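## 4. Evaluation of the Trimport Picking Kit

### 4.1 What the kit includes

Trimport is sold by Larkstead as an add-on for shops that already own an industrial arm and want to use it for picking bar stock out of bins. The kit consists of a gripper with two fingers, the hoses and fittings that feed it, a mounting collar, and a software package called Cai that plans the grasps. The arm, the bins and the work surface are left to the buyer. Larkstead also offers a paid setup visit, which we declined, as we wanted to know how far a small team would get with the printed guide alone.

Installation was done by two of the authors, Bråten and Lundgren. Neither had used the product before. The mechanical part went quickly. The guide's drawings are clear and the bolt pattern matched our arm without an adapter. The pneumatic part took longer, mainly due to the hoses. The guide asks for a free loop between the collar and the gripper but gives no length for it. Our first attempt left the hoses too short, and they pulled tight when the wrist turned toward the near wall of the bin. We replaced them with longer ones and had no further trouble of that kind.

Cai was installed on a desktop computer running next to the cell. It needs a model of the part, a model of the bin, and the position of the bin relative to the arm's base. Entering the part model was simple for straight bars. Entering the bin was less so. The software offers a menu of standard bin shapes, all with vertical walls, and a bin with sloping walls has to be drawn by hand in a separate editor. The editor works, but it does not warn the user when two wall surfaces fail to meet at a corner. We found one such gap only when the planner proposed a path straight through it.

### 4.2 Workspace

We kept the workspace close to what a small shop might put together. Metal bins were placed on wooden work surfaces and held with ordinary clamps. The clamps matter more than the guide suggests. A finger that touches the wall during a low approach can shift a loose bin, and every later grasp is then planned against the wrong position. After clamping, we checked the bin position at the start of each session and did not have to correct it again.

The front bin was used for picking, and the bin behind it was the drop location. Bars were of two colors, red and dark green. Color has no role in grasp planning. It is used only in the sorting mode, where the operator names a color and Cai leaves the others in place.

### 4.3 Procedure

We ran 1000 pick attempts in total, divided between the default mode and the sorting mode. Before each trial, an operator placed the bars by hand. Sjögren prepared the placement list in advance so that the person at the bin would not favor easy layouts. The list called for three kinds of placement: bars lying free on the floor, bars resting against one another, and bars set along a wall.

An attempt counted as a success if the bar was lifted clear of the rim and released in the rear bin. A bar that was lifted and then dropped back counted as a failure, even when the next attempt recovered it. The operator stepped in only when the arm stopped with a fault. Attempts that ended this way were logged separately, with a short note on the position of the bar and the fingers.

Waiting time was set to 2 seconds between the end of one attempt and the start of the next. The vendor's default is shorter, but the longer pause made it easier to match the notes to the log. We changed no other setting, including grip force and approach speed.

### 4.4 Placement and finger clearance

Free bars gave us little to discuss. The planner approached from above, placed the fingers on either side, and lifted. Bars along a wall were harder. The gripper needs room for a finger between the bar and the wall, and with a bar pushed up against the back edge that room is missing. In such cases Cai first tries to nudge the bar toward the middle - a behavior described in one paragraph of the guide and turned on by default. The nudge can leave the bar touching a second one, and the planner then treats the pair as a new problem.

Bars in contact raised a different question. When one bar lies partly in front of another, the planner should take the nearer one first. It usually did so. Sjöberg noted that the choice became less steady when the two bars were close to parallel. Figure 1 shows the gripper over a mixed layout, with a green pair end to end along the back edge and a red bar lying against a green one near the front wall.

**Figure 1.** Trimport gripper in the picking bin, with red and dark green bars on the bin floor. The visible part of the rear bin is empty.

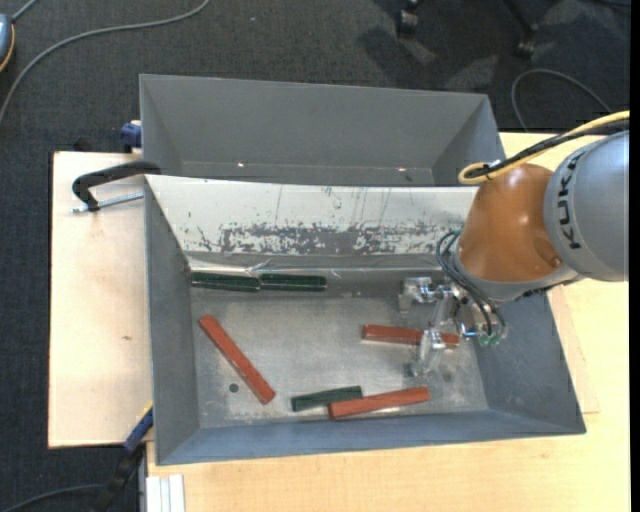
### 4.5 Faults and support

Most stops were cleared from the operator panel without opening the cell. The panel gives a fault number and a one-line message, and the guide lists the numbers in an appendix. Two of the numbers we met were missing from that list. We wrote to Larkstead and received a corrected appendix, which Solheim checked against our log. Both missing entries concerned low air pressure at the gripper, and the advice in each was to inspect the fittings before restarting.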